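Gouveia Refurb Desk Towers: Tested, Cleaned and Ready for Another Few Years

Sold by Plolico
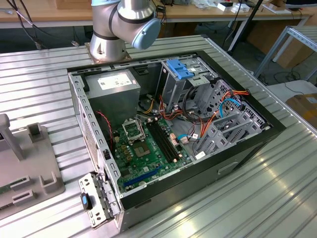

Tower with the side panel off and the CPU socket open.

Okay, I'll admit I have a soft spot for plain old office computers. Everybody wants the glowing glass boxes, and I get it, but for email, school papers and a pile of browser tabs, one of these refurbs will do you just fine (mine's been under my desk since June and I mostly forget it's there!).

We buy them in batches when offices upgrade. Cúc Nông does the cleaning and part swaps, and every tower runs overnight before it gets a sticker. If the fan is whiny, it gets a new fan. Scuffs on the case we leave alone, so expect a few.

What you get:
Tower with fresh thermal paste
Power cord
Wired Drament keyboard and mouse
60-day warranty, parts and labor

Price: $163, shipping extra

You pick the memory and drive size at checkout. The bigger drive is worth the extra money if you keep a lot of photos. No monitor included, sorry, but we usually have a few Zerance screens in the store and I'm happy to bundle one.

Orders go out in roughly 3 business days. Local pickup is free, just call first so I can have it boxed up. Want more memory later on? Bring it by and we'll put it in for the cost of the part.

Questions? Email the shop and ask for Lụa Đồng, that's me.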